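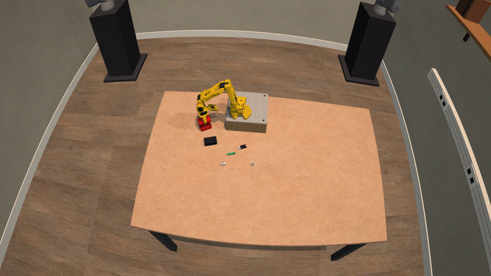

Selling things you made in the shed: tips for keeping the business end tidy

Jeanie Swanson

At some point a person who makes cutting boards for fun will be asked by a neighbour, "Could you do one for my sister, I'll pay you?" That is the moment you go into business. There is no ribbon. You will be holding a sander.

What follows are the habits I wish I'd had when I started, most of them learned by doing the opposite. They cover quoting, invoices, stock and getting the stuff out the door. If you want to know how to cut a dovetail, you want a different page and possibly a different author.

Write the quote before you touch the timber

A price said out loud over a fence is remembered differently by each side of the fence. Write it down, even as a text message. Put in what you're making, the size, the finish, who pays for delivery and how long the price stands. I give mine 20 days. Timber goes up, and you don't want to meet a cousin at Christmas who is still holding you to last September.

Leave out the word "just". "It's just a small shelf" has cost me more than every bandsaw blade I've ever bent.

Keep an offcut of whatever you quoted and write the job name on the back in pencil. When the customer says they remembered it darker, you have something to hand them.

Price the boring hours

Time yourself on one ordinary job from start to finish, including the parts that don't feel like work. Sweeping up counts. So does driving to Gonden for screws, and driving back to Gonden for the right screws.

Effie Forsyth sells serving trays and had always charged for the hours at the bench. She put a kitchen timer in her apron pocket for one tray and got 39 minutes of packing, labelling and answering emails about whether it could go in the dishwasher. It can't go in the dishwasher. Her trays cost more now and she sells the same number of them.

Add glue, sandpaper and finish as a flat amount per piece. Working it out by the dab is a fine way to lose a Monday.

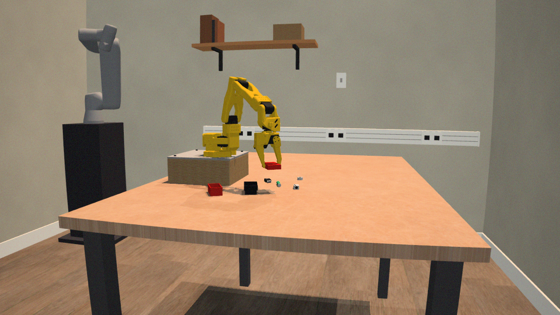

Tringate Makers' Club – Small Business Group

One tin for receipts

Get a biscuit tin with a tight lid. Every receipt goes in it on the day you get home, before you've taken your boots off. Thermal paper fades if you leave it on a windowsill, and it fades faster if you leave it on a dashboard, so take a picture of anything over the price of lunch and keep it in a folder on your phone named for the month.

Do not use the tin for screws as well. Do not use it for biscuits.

Once a month, tip it out and type the lot into a spreadsheet. Date, shop, what it was, how much, which job. Five columns is plenty. Ionuț Cârstea built one with colour coding, drop-down menus and a graph, and then went back to the five columns by autumn.

A separate bank account helps more than any of this. It doesn't need a fancy name. It needs to be somewhere you don't buy groceries from.

Number your invoices, and don't start at 1

Starting at 1 tells your first customer rather a lot. Start at 11, or wherever you like, and go up without skipping. If you cancel one, keep it in the list marked cancelled.

Every invoice wants the same handful of things: your name and how to reach you, theirs, what they bought, what it came to, when it's due and where to send the money. Whether you need to register or charge sales tax depends on where you live and how much you're turning over, and an hour with a bookkeeper costs less than guessing.

Ask for a deposit on custom work. People who won't pay a deposit on a table with their own initials in it are telling you something useful, early.
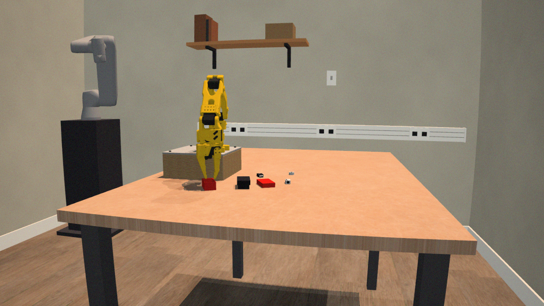 The yellow arm at the left of the table, gripper pointing down.

Chasing money politely

Send the first reminder the morning after the due date, cheerful and short, with the invoice attached again so they can't go looking for it. Send the next one a week later, still polite, minus the cheer. After that, telephone. Most late payers are disorganised, and a phone call gets them off the couch.

Man-lok Yu, who is a much nicer man than I am, puts "thank you for sorting this out today" at the bottom of his. I've borrowed it. The word "today" does most of the lifting.

Stock you can find again

Shelf labels beat memory. Use masking tape and a fat marker, and stick the label on the shelf instead of the box, so that an empty space tells you what's missing.

Set a reorder point for anything that stops work when it runs out. For me that's 2 tins of hardwax oil. I get mine from Plosholm, who are lovely people with a relaxed relationship to delivery dates, and when I open the second-last tin I place the order, put the kettle on and think no more about it.

Finished pieces live somewhere else entirely. Sawdust will find a freshly oiled bowl across any distance you care to give it.

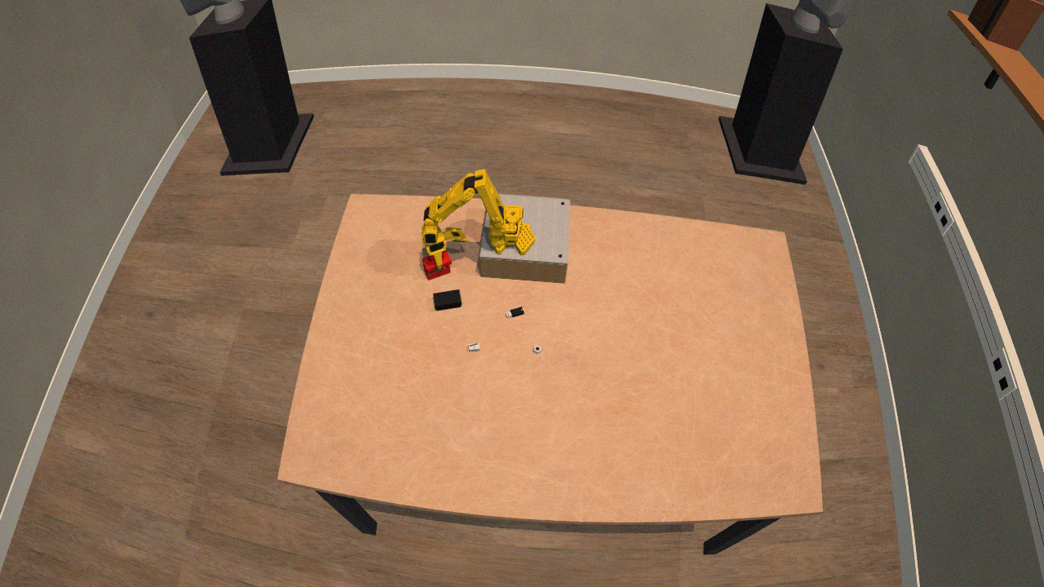 The same goes for pieces waiting to be picked up. Tie a tag on each with the customer's name, the invoice number and whether it's been paid for, because the day you're out is the day they'll all come by, and whoever answers the door will hand over anything to anyone with a nice smile.

Packing and posting

Weigh and measure the parcel once it's packed, then work out the postage. Doing it the other way round means you're paying for the cardboard yourself.

Corners break first. Fold a strip of scrap cardboard over each one and tape it to itself, never to the finish. Renato Ambrosio sent a mirror frame to Mackay wrapped in an old doona cover and it arrived without a scratch, though the customer did ask if she was meant to return the cover. She was. It had been his good one.

Slip a care card in with everything. Hand wash, dry it standing up, oil it when it looks thirsty. Keep a stack of them printed by the tape gun, and when you're down to the last few, print more before you pack the next box.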